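Why is my DVD of The Nistbridge Road shorter than the running time on the box?

Asked by Heather Wihongi
2022-06-30

I bought a used DVD of The Nistbridge Road, the old heist movie with the ferry chase. The back of the box says 155 minutes and so does every listing I can find. My player shows the disc ending at 149 minutes and a few seconds. I watched the whole thing and nothing seemed to be missing, but I only saw it once before, in a theater, and that was a long time ago.

The disc is the Orklow edition and I think it came from overseas. My player is a cheap Trimia that plays discs from any region. I paid 45 dollars for it (the movie, that is – it's out of print) and the seller takes returns, so I'd like to know if I got a cut version. The music also sounded a little off to me in the opening credits, if that helps.

3 answers

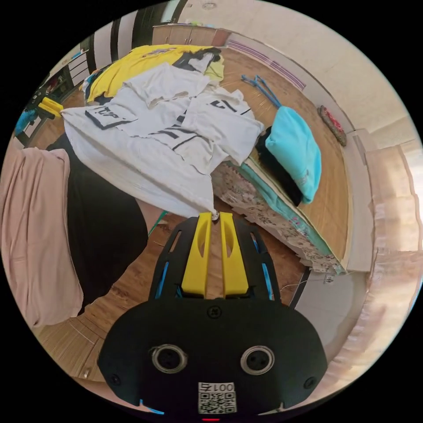 Rhys McAlister
You most likely have a PAL disc, and it is most likely uncut. Movies are shot at 24 frames a second. PAL video runs at 25, and the usual way of making a PAL disc was to play the film slightly fast so that one film frame matched one video frame. That makes everything four percent shorter. Multiply 155 by 24 and divide by 25 and you get 148.8 minutes, plus whatever Orklow put in for logos at the front. Check the back of the box for the word PAL in small print near the bar code. I would have looked at my own copy for you, but my discs are in one big heap and I'm not digging through it tonight. The box says 155 minutes since the distributor copied the theatrical time, which a lot of them did.

The speedup also explains the music. Unless the company corrected the pitch, everything sounds a bit less than a semitone higher. Some people never hear it. If you know the score well, or you play an instrument, you will probably notice it right away in the credits and then forget it once people start talking.

If you want to be certain there are no cuts, don't go by the total. Pick a scene from the middle and one near the end, note the times, and compare them with a copy you know is complete.
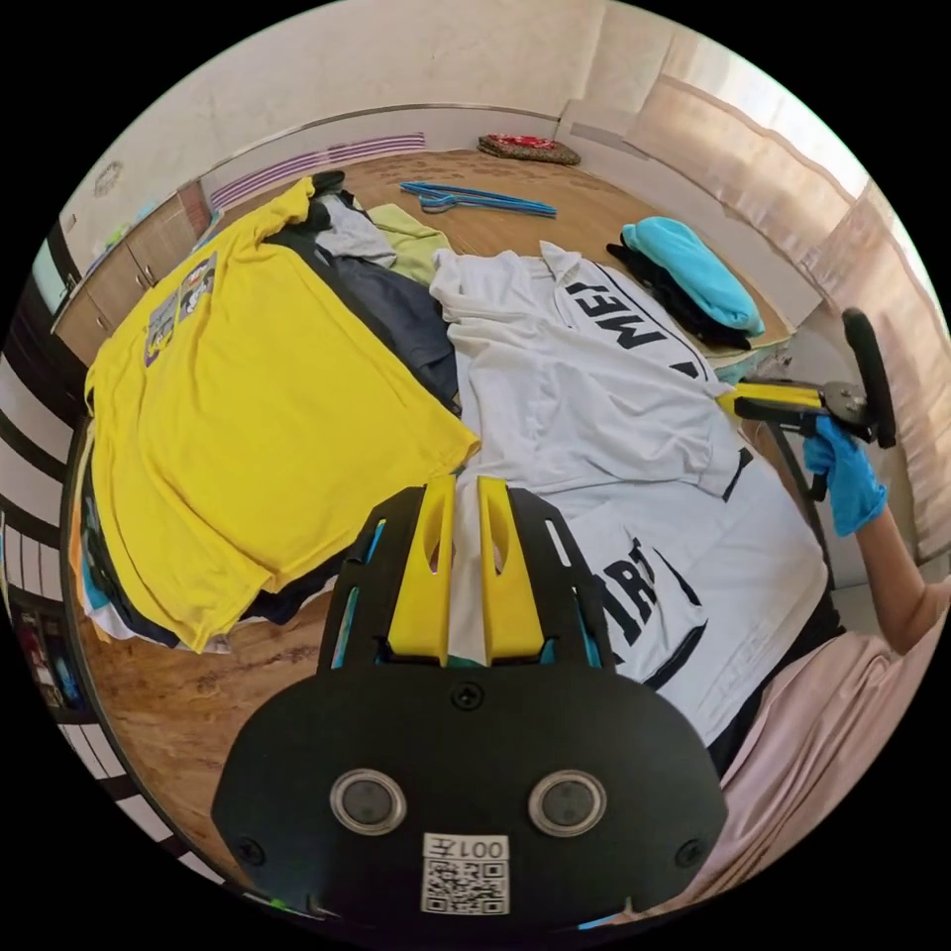
Each time on your disc should be 96 percent of the time on the other one. If the first few match that and then the gap suddenly gets bigger, something was taken out between those two points. A library copy or a rental stream is fine for this. You don't need to watch the whole movie, just jump by chapters.

Comments on this answer

Heather Wihongi
Found it, the box does say PAL, under the bar code. I'm going to try the chapter thing with the library's copy.

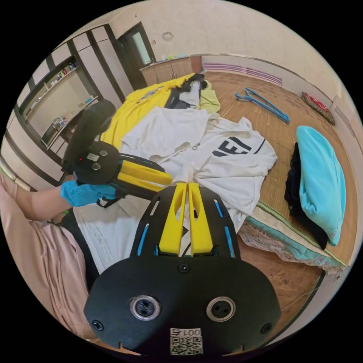
Can I set my player to slow a PAL disc back down to the right speed?

Most stand-alone players can't do it. They convert the signal for your TV but keep the faster speed. On a computer you can set playback to 96 percent in most video software, and you should turn off pitch correction while you do it so the sound drops back along with the picture. – Rhys

Alby Baxter
it's cut. they cut everything back then. I had the tape of this and the ferry part went on way longer. send it back

Comment from Iman Mansour: The tape had the same ferry scene. I've had both.

Trudy Kereama
Rhys has it right on the speed. I'll add a few things on this particular title, as I've owned most of the releases.

There were two Orklow pressings. The first has a gray spine and a still from the diner on the back. The second came out in September of the following year with a blue spine and a short interview with the editor, 10 minutes long. The movie itself is the same on both. The interview is the only reason to want one over the other, and it isn't much of an interview.

The one that really is cut is the Harawira disc. It's missing most of the argument in the garage and a couple of shots during the robbery. 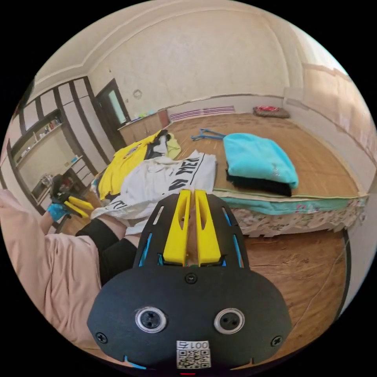
That version is also in the wrong shape, cropped at the sides, so two people talking across the diner table turn into two noses. You'd know it if you had it. The box has a yellow band across the top and gives no running time at all.

Regarding the price, 45 dollars is fair for a gray spine in good shape. The blue one goes for more. Orklow supposedly made only 2,000 of them, though I've never seen where that number comes from.

One thing to check before your return window closes: the gray pressing has a layer change right after they leave the bank, and on scratched copies it sticks there. If yours got through without freezing I would keep it.

Heather Wihongi
Thanks, gray spine here. There was a short pause after the bank but it went on by itself. The library copy is checked out until next week so I'll do the comparison then.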